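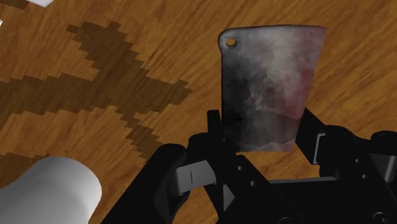
Policy trained on rendered demos: the success rate falls when I randomize the wrist camera, is this expected?

Posted by Hacer Yüksel, 12/05/2026

Hello all. I am in the second year of my PhD and I try to reproduce a result from our group's older work, which we call Valby internally. The idea of Valby is simple. We record demonstrations in simulation with a Franka arm at a dining table, we render every demonstration again with other table textures and other wall colors, and then we train one policy on everything. The claim was that the re-rendering gives more benefit than collecting new demonstrations.

My setup is the following. I have 141 demonstrations of one task, to pick up a kitchen knife with a wide blade and put it down next to the plate. The policy gets one fixed view of the room and one view from the wrist, plus the joint positions. It predicts a short chunk of actions. I evaluate with 112 rollouts, always with the same seeds. 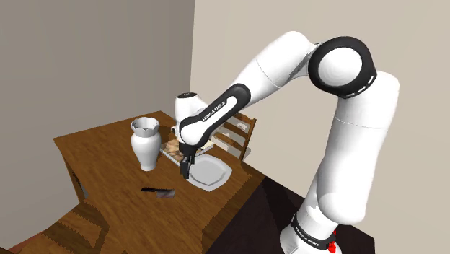 With texture randomization only in the fixed view, the policy succeeds in 41 of the rollouts. When I apply it also in the wrist view, it goes down to 27. I expected the opposite. I already checked these points:

The action labels are identical in both versions of the data set.
The image normalization is the same.
The training loss is a little higher with randomization, but it converges.

The failures look similar in most cases. The gripper goes to the correct side of the table, comes down, and closes too early or with a wrong angle to the blade. Is this a known effect, or do I have a bug? I would be thankful also for advice about which ablation to run first, because I have only one GPU until November.

Haruna Takeda

I had a similar problem in the Honkanen project, so I will tell you what I would check, in the order I would do it.

First, please look if your texture is sampled once per episode or once per frame. In our code the fixed camera and the wrist camera were rendered by two different workers. The fixed one kept its random seed for the whole episode, and the wrist one drew a new seed at every frame. So the table under the gripper was changing material during the motion. The loss still converged, as you write, but the policy could not use two following frames to understand how the hand moves. Save one episode of wrist images as a video and watch it slowly. This takes five minutes and needs no GPU.

Second, the contrast. A knife blade is gray, and the gripper is dark, and if your random textures contain many dark patches then the edge of the blade is difficult to find exactly when it matters. In the fixed view this is less important, as the policy uses that view mainly to go near the object. I would make a run where the wrist textures come only from plain wood, with the color changed but without patches. If the number comes back, you know the reason.

Third, and here I am less sure, you may have too few demonstrations for this amount of variation. The wide blade permits several grasps. If the people who made the demonstrations sometimes took the blade and sometimes the handle, the policy has to learn two behaviors and the randomization at the same time. Sort the demonstrations by where the fingers close, and train only on the larger group.

I would also not compare 41 and 27 from only one training seed. Train each version with three seeds before you write anything about it. We once explained a difference of this size in a draft, and with new seeds it was mostly gone. It was not a pleasant week.

tavine_user

just use more data. we switched to Tavine for rendering and never saw this problem

Lollel

I agree with the point about sampling per episode. One small addition: check the crop. If you use random crop on the wrist image, the fingertips can fall outside, and then the policy does not see when it should close. We reduced the crop to a few pixels of shift for the wrist and left it large for the fixed view. For the early closing this helped us more than any change in texture.

Hacer Yüksel

Thank you, both useful. I looked at the wrist video and the seed is indeed drawn per frame, so the first point applies to me. I am rendering all the demonstrations again now. The crop I will test afterwards, separately, so I do not mix the two changes. I will write the new numbers under this post when I have all three seeds.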